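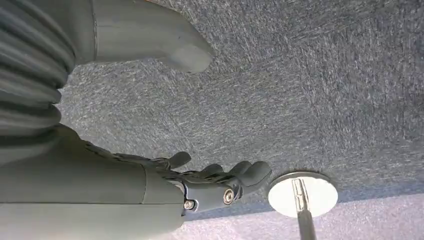 Salt in the Bible and the Ancient Temple

Salt turns up in Scripture far more often than most readers notice, and I say that as someone who taught Sunday school for years and skipped right past it. Leviticus 2:13 is the place to start. Every grain offering was to be seasoned with salt, and then the verse goes further and says salt belongs with all the offerings. The phrase used there is "the salt of the covenant of your God," which I always thought was an odd thing to call a seasoning!

The covenant of salt

The expression comes back in Numbers 18:19, where the priests' share of the holy gifts is called an everlasting covenant of salt, and again in 2 Chronicles 13:5, about the kingship given to David and his sons. The usual explanation is that salt keeps food from spoiling, so it made a good picture of a promise that lasts. Others point to the shared meal (eating someone's salt tied you to that person). My friend Parvaneh Esfahani grew up with a Persian saying along those lines, and she leans hard toward the meal. I go back and forth.

Where it came from

Judah had plenty of salt close by. The Dead Sea, called the Salt Sea in Genesis 14:3, left crusts of it along the shore, and there are thick beds of rock salt at the southwestern end. Ezekiel 47:11 even leaves the marshes there salty while the rest of the water is healed, and I love that detail. Joshua 15:62 lists a City of Salt in the wilderness. Its location is still argued over, with Qumran being one of the older suggestions.

Salt in the Temple

The Mishnah, in tractate Middot, names a Salt Chamber among the rooms of the Temple court, and mentions that hides from the offerings were salted too, in a room of their own. Ezra 6:9 and 7:22 both deal with supplies for the Temple under Persian rule. The second one sets limits on silver, wheat, wine and oil, and then gives salt "without prescribing how much." I had read Ezra a dozen times before that line caught me.

Salt as judgment

It has a darker side, of course. Lot's wife becomes a pillar of salt in Genesis 19:26. Abimelech sows the ruins of Shechem with salt in Judges 9:45, which may have been a curse more than an attempt to ruin the fields, as it would take an awful lot of salt to do that. Jeremiah 17:6 uses salt land for a place where no one lives. Then Elisha turns the whole thing around in 2 Kings 2 and throws salt into the bad spring at Jericho to heal it.

In the New Testament

"You are the salt of the earth" (Matthew 5:13) is the one everybody knows. The puzzle is how salt could lose its taste. Pure salt doesn't, but salt gathered from a shore came mixed with other minerals, and if damp carried the salt away you could be left with a tasteless white powder. Mark 9:50 adds "have salt in yourselves, and be at peace with one another," and Colossians 4:6 wants our speech seasoned with it.

See also: Grain offering; Dead Sea; Elisha; Sermon on the Mount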